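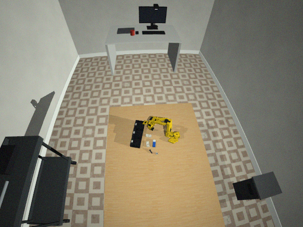
Progress report, March 2026
Compression garment fitting program, Junach clinics

The grant paid for 3 fitting rooms and a stock of ready-made stockings. The rooms are open. Whether the program is doing what the application said it would is harder to say, and I would ask the board to read the numbers below with some care.

Since January we have handed out 1585 pairs of stockings. The application promised 2336 by this point. Caruso, our supplier, puts the gap down to slow clinic referrals. I doubt that is the whole story — two of its deliveries came short on the larger sizes, and the patients who needed them were sent home with a promise.

Skirnasex ran the follow-up calls. It reports that most people are "satisfied." The script asks whether the stockings are comfortable, but it never asks whether they are being worn. I called 20 patients from the same list myself. Several liked the stockings very much and kept them in a drawer, mainly for want of help getting them on in the morning.

The Geno sizing chart is still a problem. Fitters at two sites measure the calf at different heights, so the same leg can come out a size apart. A corrected chart was promised and has not arrived.

Spending is under budget, mostly for the reason given above: we bought fewer stockings. I would not call that a saving.

Before the next payment is released, I suggest we get a written delivery schedule from Caruso, a new call script, and a price for donning aids. The request for a fourth room should wait.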